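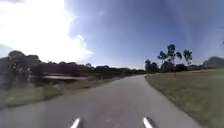 The waterside path, with the lawn on the right and the tips of the robot's front at the bottom.

Path Robots at Visov Park: Questions from Grounds Staff

These answers are for everyone on the grounds, gates and maintenance teams. They were put together by Desta Dinsa, grounds operations, from questions left in the break room and sent in by email.

What do the robots do?
They travel the paved paths and record the state of the surface and the edges. The recordings go to the Kilix screen in the grounds office. A member of staff looks at anything the software has flagged and decides whether it needs a work order. The robots do not mow, pick up litter or make repairs.

Which paths are included?
The waterside path and the Appiah loop, 11 miles in all. Gravel tracks, the boardwalk and the parking lots are still walked by staff.

Is anyone losing their job?
No. Headcount in grounds stays the same through the end of the contract with Andico. What changes is the morning inspection walk, which used to take two people until 10:30. Those hours have moved to edging, drainage and tree work.

Will my start time change?
For most people, no. The early inspection shift now begins at 7:00 instead of 5:30. If you were paid the early differential, you will keep it until June. After that it applies only to shifts that start before 6:00.

Who checks the flags?
Anyone who has finished the one-day training. The duty rotates weekly. In the trial the software raised 2,261 flags, and staff closed 1,138 of them with no work needed. Many were shadows or patches of dry grass along the edge of the asphalt. Please keep closing these with the correct reason code – Andico uses the codes to adjust the settings.

Can I overrule a flag?
Yes. Your decision stands. You can also open a work order for something the robot did not flag, the same way you always have.

Are the recordings used to watch staff?
No. They are not used for timekeeping, performance reviews or discipline. Footage is deleted after 30 days unless it is attached to a work order. This is written into the agreement with the union, and a copy is on the board by the time clock.

What do I do if a robot stops on the path?
Call the grounds office with the nearest marker number. Do not lift or push it. If it is blocking a vehicle, wait for the office to move it by remote – this normally takes a few minutes.

What about glare and bad weather?
Low sun over the water makes the recordings harder to read, so flags from that stretch should be checked on foot before you order a repair. Runs are canceled in heavy rain and high wind. On those days the shift lead assigns a walk.

How do I sign up for training?
Put your name on the sheet in the grounds office or tell your shift lead. Training is paid at your regular rate. The next group starts in January.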